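Ollix Open Day Recordings: Data Card

Version 1.1
Maintained by the Kariuki Laboratory, Zellthorpe
Contact: Subira Tanui, data manager

Summary

This release contains recordings made during the open day of the Kariuki Laboratory on 25 May 2026. Visitors operated a hand-held gripper at a tabletop station under staff supervision. The release is intended for research on learning manipulation from people with no prior training on the device. It comprises 709 episodes.

Event

The open day was divided into a morning session for schools and an afternoon session for the general public. Each visitor received a short briefing from Pendo Koech or Mwangi Mfaume, made one practice attempt, and was then invited to record. Practice attempts are not part of the release. Attendance was about 200, and a number of visitors recorded more than once.

Visitors were free to choose which hand to use and how to approach the table. Staff reset the table between episodes. A separate talk on the laboratory's work was given by Godfrey Makokha and was not recorded.

Recording station

The view is that of the camera carried on the gripper, so both fingers remain visible at the sides for most of an episode. The background changes as the operator moves. No attempt was made to clear the room or to mask the background in the released files.
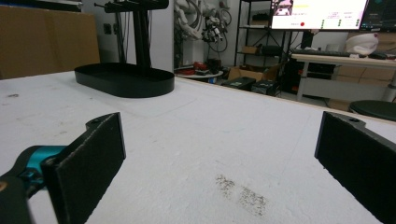
Figure 1. View from the gripper over the white table, with the black stand at upper left and monitors in the background.

The table surface carries smudges and scuffs. Users who train on color or contrast features should expect these marks to appear in many episodes and should not treat them as objects.

Contents

episodes/ one folder per episode, containing video and gripper opening
index.csv episode number, session, task code, outcome
splits/ training and test lists
consent.txt wording of the form used on the day

The training list holds 700 episodes. The remaining nine form a small test list, selected by Valter Teixeira for checking loaders and scripts. It is too small to support reported results.

Outcome labels

Outcomes were entered by the supervising staff member at the end of each episode as "complete", "partial" or "stopped". Labels were not reviewed by a second person. "Stopped" includes episodes ended at the visitor's request.

Consent and privacy

Adults signed the form themselves. For minors, a parent or guardian signed before the visit. Audio was removed. Episodes in which a face could be recognized were withdrawn before release, and their numbers have not been reused, so gaps in the index are expected.

Known issues

Timestamps in the afternoon session run slightly ahead of the gripper readings. The Vuven loader corrects this from version 0.4 onward.
Task code T3 was renamed during the morning. Both names appear in index.csv.

Terms of use

Research and teaching use only. Redistribution requires written permission from the laboratory. Requests for withdrawal of an episode should be sent to the data manager with the session and approximate time.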